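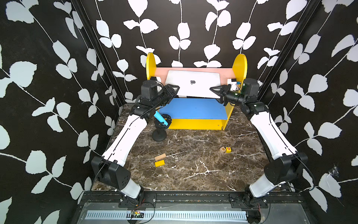
Project Diary, Rantala Cell: December, Fourth Entry

Morning session, 8:30 a.m. The purpose of the session was to continue the comparison of the two demonstration methods described in the previous entry. Under the first method, the operator performs a task from a fixed starting arrangement, and the arrangement is restored by template before the next attempt. Under the second, which the group calls the Grumside protocol, the arrangement is left as the last attempt finished and the operator begins from there. The cell, the marble top, the leaf wallpaper and the yellow and blue shelf unit were unchanged from the last session.

Dr. Waraporn Suwannarat supervised. Boyang Yin operated both arms. The written log was kept by the undersigned.

Two tasks are being studied. The laptop task requires both grippers, one to each side of the closed computer on the shelf, and it is the harder of the two to teach. The microphone task requires one gripper only and concerns the light blue microphone and its black stand. The blocks on the tabletop belong to neither task. They remain in the workspace as distractors, and the operator has been asked not to tidy them between attempts.

The laptop task was recorded first. Boyang reported that approaching with both arms at the same speed produced a cleaner contact than leading with the left, and this was adopted for the remainder of the morning. Two attempts were abandoned when the laptop slid along the blue board. Both were kept in the set and labelled as failures, in accordance with the procedure agreed in November.

The session closed at noon with 63 accepted demonstrations across the two tasks. The target for the phase is 900. It was agreed that the target would not be revised before the mid-phase review.

Afternoon: The Microphone Task

The policy trained on the earlier Grumside demonstrations was evaluated after lunch. It was given 17 trials on the microphone task and completed 14. The policy trained on template demonstrations was given the same number of trials and completed fewer, although its motion was smoother and its grasps, when they came, were better centred.

The three failures under the Grumside policy were reviewed individually from the wrist view. The difficulty was the same in each case. With the microphone low in the shock mount, one finger passes very near the prongs while the round base of the stand lies between the two fingers, and the policy closed before it had cleared the mount. Dr. Suwannarat observed that the fixed view gives little help at this stage of the motion, and that the judgment has to be made from the wrist. She asked that the weighting of the two views be examined as a separate question and kept out of the present comparison.

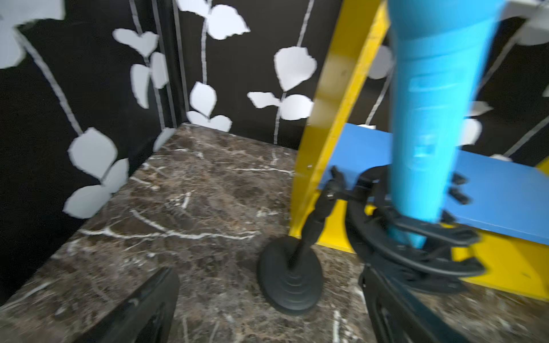 Discussion and Matters Arising

Rungnapa Nakpan joined for the discussion at 3:15 p.m. She questioned whether the advantage of the Grumside protocol came from the protocol itself or only from the greater variety of starting positions it happens to produce. If the latter, a template method with randomized placements should do equally well. The point was accepted. A third condition will be added in the new year, and Chaiwat Noiphan will prepare the placement schedule.

The result should not be cited outside the group until that condition has been run. I have amended the draft summary for Trakholm accordingly and removed the sentence which described the protocol as preferable.

One practical note. The stand should be checked for height at the start of each session and the adjustment knob tightened by hand. No record was made of its height this morning, and the omission is mine.

Evaluation resumes with the laptop task. Buppha Tanasarn will operate, so that the demonstrations do not all come from one person.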